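仓库还没有盖好，机器人先在电脑里上班
——Dundmont开放日访谈记

2019年5月30日，我去参加Dundmont公司的开放日。公司在Kevholm工业区的最里面，从公交车站走过去要二十分钟，路上只有一家面包店。我写中文不算快，所以那天主要是录音，回家以后再慢慢整理。下面的内容经过受访者看过，她只改了两个词，并且希望我不写她的名字。她是公司仿真小组的负责人，在这里工作五年。

我本来以为开放日会看到很多真的机器在走来走去。实际上，参观的人先被带到二楼一个不大的房间，墙上有屏幕，桌上有茶和饼干。负责人看出我有一点失望。她说：“很多客人都是你这个表情。真的货架要等新仓库完工，可是我们的工作不能等。所以我们先做一个虚拟的货架，让机器人在里面练习。”

这个项目的名字叫Torneck。客户是一家食品批发商Atallah，他们的小商店需要有人每天补货和取货。Atallah的要求写得很短：从普通的货架上拿普通的罐头，不要换货架，也不要换包装。负责人说，短的要求往往最难做。

“工厂里的零件，每次都放在同一个位置。商店里不是这样。顾客拿起来看一看，又放回去，罐头就歪了，盒子就转了方向。我们不能要求顾客像机器一样整齐。”

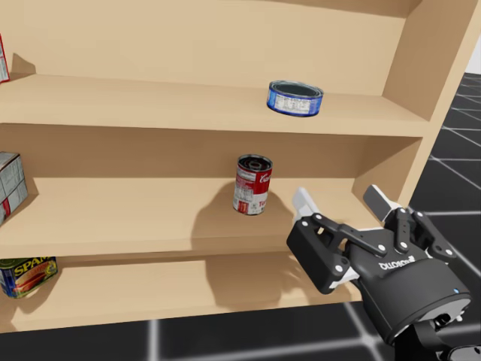
她接着给我解释，为什么他们从罐头开始。罐头的形状简单，硬，不会变形，这对夹爪是好事。可是罐头也是圆的，如果手指碰到的地方偏了一点，它就会转，或者被推到里面去。软包装他们打算以后再做，她估计最早也要到明年一月。

我问她，一次演示到底要练习多少次。她打开一个表格给我看：到开放日前一天为止，Torneck一共记录了1513次取货练习，其中719次是今年春天换了新的控制程序以后做的。合同里写的目标是4000次。“数字看起来很大，”她说，“但是在电脑里，晚上也可以跑。我早上来上班，先泡咖啡，然后看夜里的记录。有的早上心情很好，有的早上咖啡都凉了我还在看第一条。”

负责人最喜欢讲的是“靠近”这个动作。她认为外行人只注意抓住的那一下，而她的同事大部分时间都花在抓住以前的那几厘米。手臂要从下面绕过来，不能碰到层板的前沿，也不能碰到旁边的货。她用两根手指在桌上比划，把我的茶杯当成罐头。

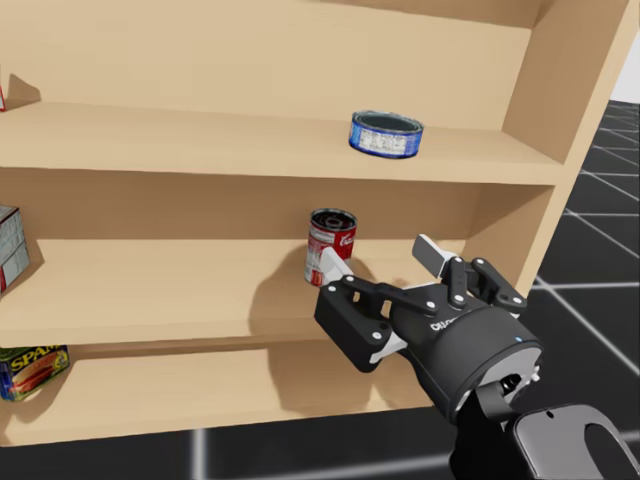 速度是参观者问得最多的问题。有一位带孩子来的父亲说，他自己拿一个罐头只要一秒钟。负责人很有耐心地回答，她不想跟人比快，第一年她只比谁打翻的东西少。为了让那个孩子明白，她指着屏幕上中间那一层的红白色汤罐头，请他看夹爪的白色指垫贴在罐头下部的什么地方。“如果是你，你会拿哪里？”孩子说拿中间。她说：“我也拿中间。但是机器有机器的习惯，我们要跟它商量。”孩子又问上面那个矮的、蓝色标签的罐头会不会更容易，她想了一下，说矮的东西有矮的麻烦，手指离层板太近。

后来我们谈到光线和颜色。虚拟的货架是浅色的木头样子，很干净，没有价格牌，没有灰尘。我问这样会不会太理想。她承认这是一个弱点，而且说得很直接：“练习的地方太干净，机器人就会以为世界也是干净的。”小组里对这件事有争论。有的同事主张马上加入价格牌、塑料隔板和坏掉的灯，有的同事主张先把手的动作做稳。现在的办法是一半一半，每个星期加入一种新的“麻烦”，上一种没有解决，下一种就不加。她给我看了麻烦的清单，写在一张纸上，贴在冰箱旁边。第一条是“层板有点斜”，最后一条是“小孩把玩具放在货架上”，那是她自己写的。

饼干快吃完的时候，话题转到了两只手。早期的版本只用一只手臂，拿远处的货很勉强。现在用两只，左边的管左边，右边的管右边，中间的区域谁去拿，要由程序来决定。听起来容易，可是两只手臂有可能同时想去同一个地方。“就像两个很客气的人在门口，”她说，“你先请，你先请，最后两个人都不动。我们真的遇到过这样的情况，它们站了一个晚上。”

我请她把视角转到机器人这一边。她按了几下键盘，房间里的人都往前走了一步。

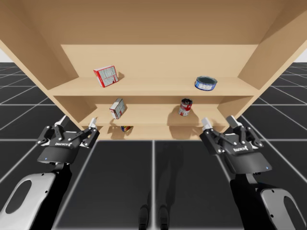 Torneck项目的仿真画面：两只夹爪张开，朝向货架。

“从这里看，你会觉得自己有两只很大的黑手，”她说。旁边一位年纪大的女士马上把自己的手举起来比较，大家都笑了。这位女士以前在商店理货，她提了一个很专业的意见：倒下的东西应该先扶起来，再拿后面的，不然会越来越乱。负责人把这句话记在本子上，还问她怎么扶小盒子，是捏上面还是捏旁边。她们谈了很久，我的录音里有很大一段是她们两个人的声音。

我最后问到工作岗位的问题，因为Kevholm有不少人在Atallah上班。负责人没有回避。她说Atallah告诉她，机器人先安排在夜班，而夜班一直招不到人；再往后怎么样，她不能代替客户保证。“我做的是手，不是合同，”她说，“但是我每次开会都会问这个问题，他们已经习惯了。”

真的手臂会在新仓库交付以后安装，她希望那时再办一次开放日，让客人自己来摆罐头，摆得越乱越好。我把邮箱留给了她的同事，然后走回公交车站，面包店已经关门了。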